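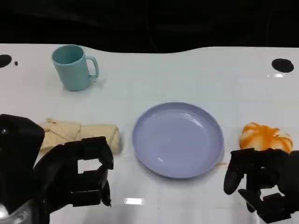
Mug, plate, rolled cloth and the orange-and-white one, on the white table.

Hi, and welcome to my little place-setting gallery! I've been swapping table pieces in and out for most of February (my kitchen cabinet can't take any more, I've checked) and I kept coming back to these colors – that lavender plate, the pale blue-green mug, something beige to calm it all down and then a shot of orange. It's a tiny set. I wanted to see how far I could get without buying a single extra thing, and I'm pretty pleased with it.

The mug goes at the back left. I tried everything else first and I'm stubborn about it now. With the handle turned in toward the middle you can reach for it easily, and it leaves the front of the table free, so you have room for your elbows and a book.

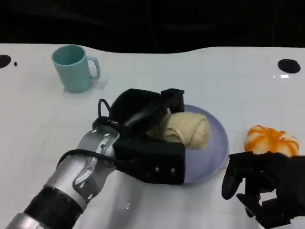

I went back and forth on the color of that mug for ages. My friend Vittoria Monti calls it teal, I say light blue, and we had a very long phone call on Monday that settled nothing at all. What we do agree on is that it's lovely against plain white. I had a patterned runner from Dastivari picked out to go with it, and the minute I laid it down at home the whole thing got too busy, so back in the drawer it went. The runner will get its turn with the white dishes.

Now the plate. Lavender was a bit of a gamble for me! I grew up with brown stoneware and I still own a stack of it, but a round plate with a raised rim in a soft purple makes even toast feel like an occasion. I like a plate you can push crumbs up against.

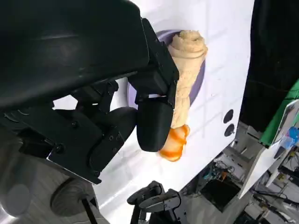
Do you need a proper napkin ring with a rolled cloth?
A loose roll is fine for everyday meals. I use rings when people come over, mostly the Rimura ones my aunt passed on to me, and the rest of the time I just roll the cloth up and leave the creases alone.

Which brings me to the orange. Every table I put together gets one silly thing on it, and I like it small enough to move with one hand when the food comes out. Lavender and orange sounds awful when you say it out loud, I know – try it anyway. The stripes do a lot of the work.

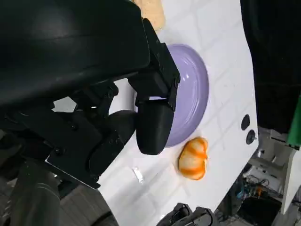 Little toy pumpkin beside the lavender plate. Cream and orange, my favorite corner of the table!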